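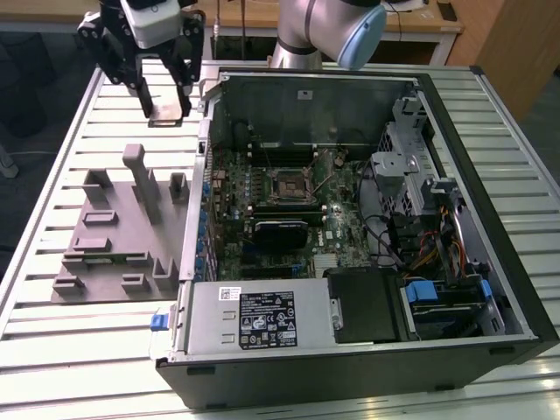 **Saranya Pai**
*Refurb bench lead, reluctant robot owner (on trial)*

I fix up old office desktops for a living. Mostly I sell them on to schools and small offices, and on a good month there are more towers stacked in my shop than I have shelf for. So when the people at Utier offered me a trial of their Ritel bench kit back in February, I said yes, with my arms folded.

The pitch goes like this. You get an arm, a two-finger gripper, a slotted table and a fixture board, plus a subscription that covers "task packs." Each pack is supposed to teach the arm one job. The one I wanted was called Desktop Service, and according to the brochure it handles memory, cards, drives and "processor area work." I asked three times what processor area work meant. I got three different answers, and the third was a link back to the brochure.

Let me start with what I like, so nobody writes in to say I was never going to give it a chance.

The gripper is better than I thought it would be. It can hold a thin flat copper-colored plate by itself, and I have dropped enough thin flat things into open cases to respect that. The table is good too. I'd buy the table tomorrow if they sold it alone (they don't, I asked). A tower laid on its side with the panel off is how I work anyway, so I didn't have to change my habits there.

Now the rest.

**The fixture board.** It's a flat board with posts, blocks, a rail and various little holders on it, and the whole system leans on it. Parts have to start in the right holder or the arm has no idea where they are. That means I stand there loading the rack so the robot can unload it. For one part, I could have had the part in the computer by then. Utier's answer is that you load up for a batch. Fine, but my batches are never the same machine twice. I get whatever the office down the road was throwing out.

**The cables.** Open up any older desktop and there's a bundle of black cables and colored wires coming off the power supply, going wherever the last person shoved them. The task pack wants a "clear approach path." So before every run I'm tucking wires out of the way by hand. I do that on a normal job too, but on a normal job I can push a wire aside with my little finger while I'm doing the other thing. The arm can't, or at least this pack can't.

**The socket.** This is where I get nervous. A CPU socket with nothing in it is the most fragile thing on the board, and I don't love seeing anything at all on its way down anywhere near one. I kept my hand by the stop button for the whole first week. I will say I didn't wreck a board during the trial. I also only gave it boards I could afford to lose, so take that how you like.

**The price.** The starter kit I was quoted came to $1,952 for the fixture board and table, with the arm on lease at $719 a month and the Desktop Service pack at $300 on top. My margin on a refurbished tower is not something I'm going to print, but you can guess it, and you can guess how many towers I'd have to push through before that lease stops hurting. The sales rep had a spreadsheet that said I'd come out ahead. The spreadsheet assumed I never stop for lunch and never get a weird case.

I called Shobha Namboodiri, who runs a much bigger bench than mine over at Trornalside, to see if I was being a crank. She had a look at the same kit last year. Her view is that it makes sense if you get identical machines by the pallet, and she does, sometimes. She still passed. She wants to see a pack that copes with more than 20 case models, and she wants the lease to be shorter. I'd add that I want somebody to define processor area work.

Support was friendly, for the record. Slow, but friendly. They fixed one calibration problem over the phone and sent me a replacement block for the board without arguing.

I have the kit until my trial runs out, and there are a few drive swaps I still want to try on it. If those go well I'll post an update. Please stop emailing me to ask whether you can buy just the table.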